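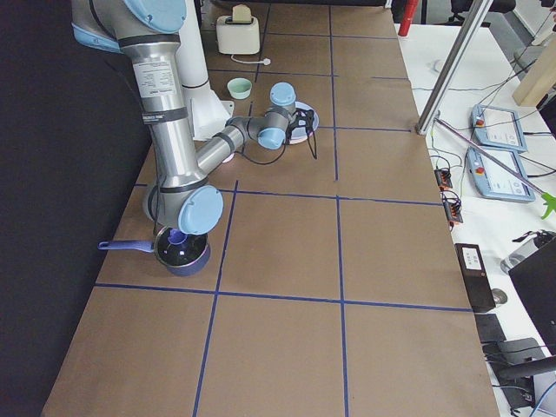
*Le coin cuisine du club de robotique de Hodivdale : papier kraft, ruban bleu, grille-pain au fond.*

Voici nos astuces de table, telles qu'on se les échange depuis octobre au club, pendant le projet « Mettre le couvert ». Elles sont pensées pour un bras et une pince, mais plusieurs membres s'en servent maintenant chez eux pour ranger leurs placards (moi la première, et mes tiroirs n'ont jamais été aussi beaux !). Si vous préparez une équipe pour la coupe Kiani, piochez tout ce qui vous plaît.

## Le papier kraft, meilleur ami de la table

Prenez-le mat et épais. Un plateau brillant renvoie la lumière des fenêtres dans les caméras et on passe l'après-midi à chercher des assiettes qui sont sous notre nez. Déroulez le papier la veille, face bombée vers le haut, avec des livres lourds aux coins : le lendemain il reste plat tout seul. Fixez d'abord un petit côté, lissez avec l'avant-bras jusqu'à l'autre bout, puis fixez les longueurs.

Pour les miettes de pain grillé, pas d'éponge, le kraft gondole tout de suite. Une brosse à farine bien souple fait des merveilles, et un rouleau adhésif à vêtements attrape le reste.

## Le quadrillage au ruban bleu

On a choisi du bleu foncé, qui tranche bien sur le brun et se retrouve facilement à l'image. Quelques habitudes qui nous font gagner un temps fou :

- Tracez au crayon avant de coller, en partant du milieu de la table.
- Coupez le ruban au cutter contre une règle. Déchiré à la main, il s'effiloche et le bord devient flou pour le repérage.
- Posez les grandes longueurs d'abord, les traverses ensuite.
- Appuyez avec le dos d'une cuillère, en allant toujours dans le même sens.
- Si une bande part de travers, laissez-la et mesurez la case telle qu'elle est ! Le programme s'accommode très bien d'une case un peu bancale, beaucoup moins d'une case qu'on a déplacée sans le dire.

## Empiler sans coincer

Notre règle : la plus grande assiette dessous, la plus petite dessus, et un peu de bord libre du côté où arrive la pince. Vert menthe en bas, rose pâle en haut, les deux bords se distinguent d'un coup d'œil, pour nous comme pour la caméra du poignet. Avec deux assiettes de la même couleur, on perdait régulièrement la limite entre l'une et l'autre.

Avant chaque série, passez un chiffon microfibre sur les bords. Une trace de doigts gras, et l'assiette glisse. Pensez aussi à regarder l'ombre portée de la pile : selon l'heure, elle assombrit franchement le papier à côté, et un petit voilage à la fenêtre suffit à l'adoucir.
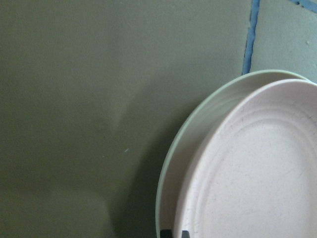 ## Des embouts qui accrochent

Roya Ghasemi a essayé toutes sortes de caoutchoucs de cuisine sur des doigts de rechange, du joint de bocal au fond de tapis de pâtisserie. Son chouchou, c'est la bande de silicone découpée dans un vieux tapis, collée avec la colle souple de chez Stikley. Dégraissez à l'alcool ménager, laissez sécher la nuit entière, et n'en mettez qu'une couche. Avec deux, la pince ne passe plus sous le rebord des petites assiettes.

Pour s'entraîner, commencez par un torchon plié sous l'assiette. Elle pardonne alors les descentes trop franches, et les débutants osent davantage. On le retire dès que la hauteur est bien réglée.

## Les câbles, le pain et le reste

Laissez une boucle souple au poignet, assez ample pour toute la rotation, et faites tourner le bras à vide en la suivant des yeux. Côté grille-pain, le cordon part toujours vers l'arrière. Le pain de la veille, coupé épais, tient bien mieux dans les doigts que le pain de mie frais, qui s'écrase à la première prise.

Pour la notation, on joue sur 100 : placement, douceur, propreté de la table à la fin. L'équipe de Roya est passée de 34 à 100 entre deux séances, en changeant seulement l'ordre des objets ! On en a sauté de joie, et le carnet de bord (page 298, avec un gros soleil dessiné au feutre) s'en souvient.

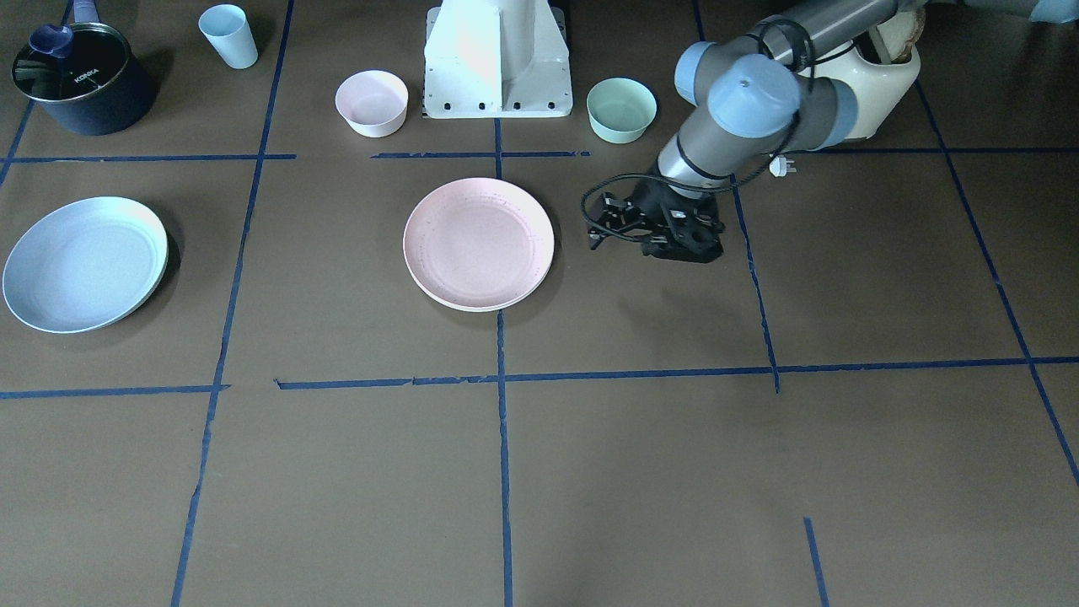 **Rubrique : vaisselle et rangement**

Donnez de l'air aux pièces larges. Les assiettes vont dans la rangée du milieu, les bols derrière, de part et d'autre du socle blanc, et la casserole dans le coin, couvercle en verre posé dessus. La pince a ainsi tout l'avant de la table pour manœuvrer. Un gobelet évasé se range debout, ouverture vers le haut, et se saisit à mi-hauteur.

Après la séance, tout se lave à l'eau tiède avec une goutte de liquide vaisselle, sans tampon abrasif : les rayures font des reflets. Séchez aussitôt, glissez un filtre à café entre deux assiettes et rangez par couleur dans la caisse Zoller, les bols au fond. Le ruban entamé se garde dans un sachet fermé, à plat, sinon ses bords ramassent toute la poussière de l'atelier.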